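作業台での基板・コネクタ類の取り扱いと整理について

共同工作室「ミリニネ(Mirinine)」利用の手引き 第4章
更新日 2025/11/08

本章は、共同工作室において電子基板、コネクタ付き配線、小型の電源部品等を取り扱う利用者に向けて、作業台の準備から後片付けまでの標準的な手順をまとめたものです。家庭内の作業机で同様の作業を行う場合にも、大半の項目はそのまま適用できます。工具の貸出手続については第2章を、はんだ付け区画の利用については第5章を参照してください。

1 作業台の準備

作業を始める前に、台の上にあるものをいったんすべて下ろし、固く絞った布で天板を拭いてください。拭いた後は乾いた布で水分を取り、天板が完全に乾いてから基板を置きます。洗剤を使用する場合は中性のものを薄めて用い、拭き残しがないよう二度拭きを行います。研磨剤入りの洗剤は天板を傷めるため使用できません。

天板の色は白または淡い灰色が適しています。小ねじ、ワッシャー、切断した電線の被覆などが落ちた場合に見つけやすく、黒い電線の端も見分けがつきます。木目の濃い机を使用する場合は、白い厚紙または無地のマットを敷いてください。新聞紙や柄のある布は、部品が紛れるため避けます。

照明は、手元の影が利き手と反対側に落ちる位置に置きます。右利きの場合は左前方、左利きの場合は右前方が標準です。電解コンデンサのように高さのある部品が並ぶ基板では、真上からの光だけでは部品の根元が暗くなります。低い位置からの補助灯を併用すると、端子の番号や基板上の印字が読み取りやすくなります。

飲み物は作業台に置かないでください。蓋付きの容器であっても同様とします。工作室では入口横の棚を飲み物置き場としています。

2 静電気と電源に関する確認

基板に触れる前に、必ず電源が切れていることを確認します。電源アダプタはコンセントから抜き、電池を使用する機器では電池を外してください。スイッチを切っただけの状態では、電源を切ったものとみなしません。

容量の大きい電解コンデンサは、電源を外した後もしばらく電荷を保持することがあります。取扱説明書に待機時間の記載がある場合はその時間に従い、記載がない場合は工作室の担当窓口に問い合わせてください。端子間をドライバーなどで短絡させて放電させる行為は、部品の破損と負傷の原因となるため禁止します。

乾燥する季節には静電気への注意が特に必要です。化学繊維の上着は脱ぎ、リストストラップを着用したうえで作業を開始してください。リストストラップは貸出棚の上段にあり、使用後は同じ場所に戻します。家庭で作業する場合も、接地できるリストストラップと静電気対策マットの使用を推奨します。

3 基板の置き方

基板を天板に直接置くと、裏面のはんだ部分が擦れたり、台に残った金属くずに触れたりするおそれがあります。基板より一回り大きい台板に載せ、四方に余白がある状態で扱うと、縁の部品に指をかけずに持ち運ぶことができます。台板は反りのない絶縁性のものを選び、導電性のある金属板の上に基板の裏面を直接当てないでください。

基板を持つときは必ず縁を両手で持ちます。コネクタやコンデンサをつまんで持ち上げてはいけません。取付穴がある基板では、穴の周囲に部品がないことを確かめたうえで、スペーサーを用いて台板に固定すると安定します。ねじは対角の順に軽く仮締めし、全部が入ってから本締めします。

基板の向きは、作業する配線の差込口が手前に来るように置きます。差込口が奥にあると、配線が部品の上をまたぎ、作業中に引っかける原因となります。複数の差込口に順に作業する場合は、配線を引き回さず、台板ごと向きを変えてください。
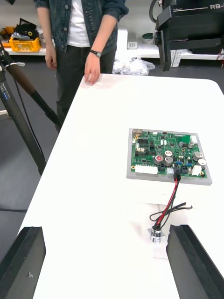
4 配線とコネクタの取り扱い

配線を抜き差しする際は、電線ではなくプラグの本体を持ちます。電線を引くと、圧着部が緩んだり、内部で断線したりすることがあります。外見上は異常がなくても接触不良が残る場合があり、原因の特定に長い時間を要します。

プラグを抜くときは、次の順序に従ってください。

一 プラグの側面に爪(ロック)があるかどうかを確認する。
二 爪がある場合は、指先または樹脂製の工具で軽く押して解除する。
三 プラグの両側を持ち、差込口に対してまっすぐに引く。
四 固い場合は左右にこじらず、いったん手を止めて爪の状態を見直す。

差し込むときは、あらかじめ向きを確認します。配線の色は極性を知る手がかりになりますが、色だけで判断することは認めていません。赤を正極、黒を負極とする慣例に従っていない製品もあります。抜く前に差込口の位置と向きを記録し、復元の際にその記録と照合してください。記録は写真でも手書きの略図でも構いません。

何にも接続していない電線の端は、そのままにせず、一本ずつ絶縁します。被覆をむいた端には熱収縮チューブまたは絶縁キャップをかぶせ、切断したままの端にも短く絶縁テープを巻きます。未処理の端が基板に触れた状態で通電すると、短絡により基板全体を損なうことがあります。通電の前には、すべての電線の両端を目と指でたどり、行き先を確かめてください。

フランジの付いた金属製の丸形コネクタは、平らな面を下にして立てておくと転がりません。ただし、配線が短い場合や硬い場合は、電線の反力で倒れることがあります。その場合は無理に立てず、浅いトレーに寝かせてください。端子の内側には指を触れず、長期間使用しないものには保護キャップを取り付けます。

5 小物の仮置き

取り外したねじ、ナット、スペーサーは、外した順に仕切り付きのトレーへ入れます。工作室では、家庭用品として市販されているCulineの浅型トレーを14枚備えています。各自の作業につき4枚まで使用できます。

トレーの仕切りごとに紙片を入れ、外した箇所を記入してください。「右下」「奥」などの表現は、台板の向きを変えると意味が変わります。基板の印字や差込口の番号を基準にした書き方が適切です。同じ太さで長さの異なるねじが混在する機器では、この記入を省略しないでください。長すぎるねじを誤って締めると、裏側の部品に達することがあります。

磁石付きの皿は、鉄製の小ねじの仮置きには便利ですが、基板のそばには置かないでください。皿を使用する場合は、天板の端に場所を決め、作業中は動かさないようにします。

6 清掃

基板上のほこりは、静電気対策を施した柔らかい刷毛で、部品の間を一方向に払います。電解コンデンサの根元や大型コネクタの裏側にはほこりがたまりやすいため、刷毛の先を立てて少しずつ行います。家庭用掃除機のノズルを基板に直接当てることは、静電気と吸い込みの両面から適当ではありません。

エアダスターを使用する場合は、缶を立てたまま短く噴射します。缶を傾けると液化したガスが噴き出し、急激な冷却を招きます。噴射後は換気を行い、室内に火気がないことを確認してください。

水拭きは行いません。汚れが落ちない場合は、無水アルコールを少量含ませた綿棒を用い、目立たない箇所で試してから広げます。印字やラベルは溶剤で消えることがあるため、事前に記録しておきます。

7 保管

作業を中断する場合は、基板を台板に載せたまま静電気防止袋に入れ、蓋付きの箱に収めます。袋に入らない場合は、配線を外して別の小袋に分け、両方に同じ番号を記入してください。配線を折り曲げて基板の上に載せると、部品の足に力がかかります。配線は緩い輪にまとめ、面ファスナーのバンドで留めます。輪ゴムは劣化して被覆に付着するため使用しません。

箱には次の事項を記した札を貼ります。

・利用者番号
・内容物の名称
・最後に通電を確認した日
・未処理の配線の有無

保管棚は「タヘリ(Taheri)」の表示がある区画を使用します。棚番号101は返却待ちの部品専用であり、作業中の品を置くことはできません。家庭では、直射日光の当たらない、湿度の低い場所を選び、台所や洗面所の近くは避けてください。乾燥剤を入れる場合は袋の外側に置き、定期的に交換します。

8 終了時の確認

作業を終えたら、天板の上に切りくずや電線の端が残っていないかを確かめます。手のひらで払うと細い素線が刺さることがあるため、刷毛とちり取りを使用してください。集めた素線と被覆は金属くずの容器に、不要となった基板は回収箱に入れます。いずれも家庭ごみとして工作室のごみ箱に捨てることはできません。

工具は数を確認して元の位置に戻し、照明と電源タップのスイッチを切ります。不具合のある工具には赤い札を付け、貸出棚の下段に置いてください。

本章の内容に関する照会は、運営事務局ストインドロウ(Stindorow)の窓口、内線857で受け付けています。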